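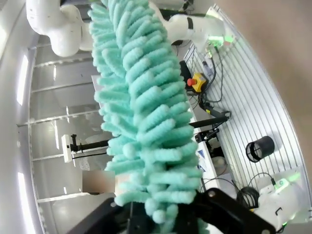
Turquoise duster in the gripper, close up.

17 April 2020

Scoring the Helisville writing samples, second pass.

Finished the last folder this morning. All 287 scripts now have two scores. I did the second scoring without looking at the first, except for one folder where the first rater had written on the script itself in pen. Those are marked P in the spreadsheet and should be left out when we work out agreement.

Used the Tsai sheet as it stands, four criteria: ideas, order, sentences, conventions. Total still gets turned into a mark out of 100 at the end. I don't like this. Four criteria with five levels each can't give you that many different marks, so the report looks finer than it is. Deividas Bite says the schools asked for it and the parents expect it. Leave it for now, raise it again before the fall version.

Where we disagree: mostly on order. Ideas and conventions are fine. Sentences is fine apart from two folders. On order, the first rater gives a 3 when there is a clear beginning and end, whatever the middle does. I was giving a 2 if the middle paragraphs could be swapped without any change in meaning. The sheet says "parts of the writing are in a sensible order," and either reading fits. The wording needs fixing, the raters don't.

Try instead:

Level 2: has a beginning and an end. The parts in between could go in any order.
Level 3: has a beginning and an end. Most of the parts in between need to be where they are.

Read this to Deividas on the phone. He thinks it punishes list-type writing, where the order really doesn't matter ("three things I would change about lunch"). Fair point. A student who lists three changes and puts the biggest last has made a choice, but we can't tell that from the script. Possible fix is to change the prompt so that it calls for a sequence. The Irnatura prompts from February did that (explain how to do something to a person who has never done it) and order was the criterion with the best agreement that time.
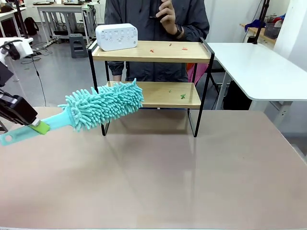
Duster head, just in front of the lower shelf.

Length. The task says up to 1000 words for the older group. Hardly any of them get near it. I looked for a link between length and the ideas score and there is one, stronger than I would want. Short scripts with one good idea, properly worked out, are getting 2s from both of us. I went back over the ones I could remember and would raise several. Did not change them. If I change mine now, the agreement figures mean nothing. Noted in the comments column.

Went through the old Flolard handbook for anchor papers. It's the 1983 edition, so the topics are dated, but the notes next to each paper are good. They say why the paper got the level and why it didn't get the one above. Ours only say why it got the level. I want the second half in our set as well. Started on it for order, levels 2 and 3, using scripts from folders C and F. Names blacked out.

Student version of the sheet. Tried to rewrite the criteria in "I can" form, got stuck on conventions. "I can use punctuation so that my reader knows where to stop" is all right for level 3. For level 2 everything I write sounds like a complaint. Maybe students only need to see the level 3 wording plus a blank space to say what they'd work on next. Ask the two grade 6 teachers, they used something like that last year with their science write-ups.

Also need a rule for scripts that were dictated to an aide. There are a few in folder D. I scored them on ideas and order only and left the other two cells empty. The spreadsheet treats empty as zero, so the totals for those students are wrong at the moment. Do not send folder D back until this is fixed.

To do
- agreement by criterion, P scripts out
- fix the empty cells problem (folder D)
- new wording for order, send to Deividas with four scripts
- anchor notes, order 2 and 3, then ideas
- look up the wording of the Irnatura prompts, the February copy, not the draft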